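Earth that remembers the hand

Small studios are returning to rammed earth, and they want more from it than a quiet beige wall.

For a long time I thought earth walls belonged to museums of village life. Then I visited the library in Wudau, where the reading room stands inside a ring of clay soil pressed layer upon layer, and my opinion changed in one afternoon.

The building is the work of Cortés, a studio which until then had designed mostly kitchens. The soil was dug 15 meters from the front door. Every layer has a slightly different brown, and at the corners one can still find the marks of the wooden forms.

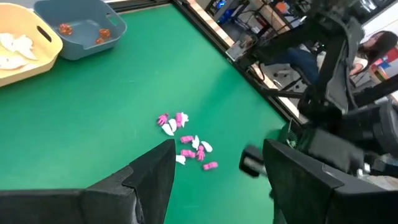
A wall like this must be allowed to look its age, in the opinion of Ho-yin Wu, and an architect who seals it with plastic varnish should have chosen concrete from the beginning.

Not all clients agree. Rain takes a little of the surface each winter, and a school or a bank does not like to hear this. The studio answers with wide roofs and a stone base, the same answer which farmers gave many generations ago. It also leaves a few centimeters of extra thickness for the weather to eat.

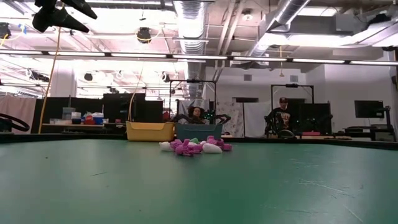 Gumaro Becerra finds the roofs too heavy. They make the building look, he told me, as if it is hiding under a hat, and he would accept more damage for a lighter line.

I understand his complaint, but I stood under that roof in a strong January rain and I was grateful for it. The sound was soft. Inside, people continued to read.

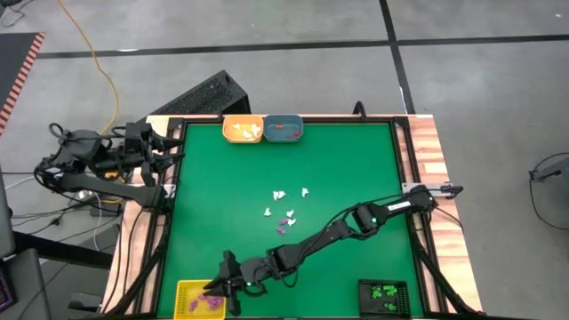 Words by Trinidad Calimlim

The next test is larger. In Reretow, the same studio will build a music school of 1,591 square meters, with walls up to two stories high. The engineers asked for a small amount of cement in the mix, and this became a long argument. With cement, the wall is stronger. Without it, the wall can return to the ground when the school is no longer needed. For the moment they have agreed to use it only in the lowest layers.

I hope that they keep the corners rough. In Wudau the children touch them when they pass, and at that height the clay is already dark and smooth.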